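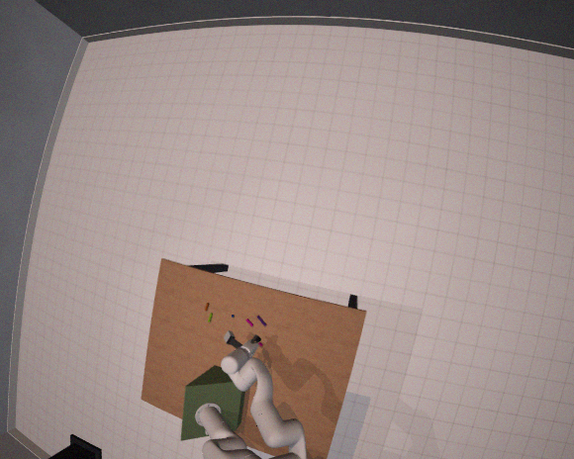
Zenditz Charging Log

Version 4, released November 24, 2024

Zenditz is a table of charging sessions for electric scooters and light electric motorcycles. Each row is one session at a public or workplace outlet. The data was exported from the Zirnport charge controller and cleaned with the scripts in the tools folder.

Contents

sessions.csv holds the 1,778 sessions, one per row.
bikes.csv holds one row per vehicle, with battery size in kWh and model year.
outlets.csv lists the outlets and their rated power.
tools/ has the cleaning scripts and a small plotting script.

Columns in sessions.csv

session_id: integer, unique
bike_id: matches bikes.csv
outlet_id: matches outlets.csv
start_utc, end_utc: ISO 8601 timestamps
soc_start, soc_end: state of charge in percent, as reported by the bike
energy_wh: energy measured at the outlet, in watt-hours
temp_c: air temperature at the outlet, blank if the sensor was offline

State of charge is present for 1,277 sessions. The remaining bikes don't report it, and both fields are left blank. Please don't read a blank as zero.

Known problems

The outlets at the Pistholm lot lost their clock setting in July. Start times there were rebuilt from the network log and can be off by a few minutes. Those rows have clock_fixed set to 1.

Some bikes stop reporting at 96 percent and then finish the charge silently. For these, energy_wh keeps rising while soc_end stays put. Don't use soc_end from these rows to estimate battery capacity.

energy_wh includes charger losses. It will always be higher than what reached the battery.

Loading

The files are comma-separated UTF-8 with a header row. Run tools/check.py first. It prints any row where end_utc comes before start_utc and should print nothing on a clean download.

Changes in version 4

Added temp_c.
Removed duplicate sessions caused by controller restarts.
Renamed energy to energy_wh.

License and citation

The data is released under CC BY 4.0 and the scripts under the MIT license. Cite as: Dimitriou, Zenditz Charging Log, version 4, 2024.

Corrections are welcome through the issue tracker. Include the session_id and the version you downloaded.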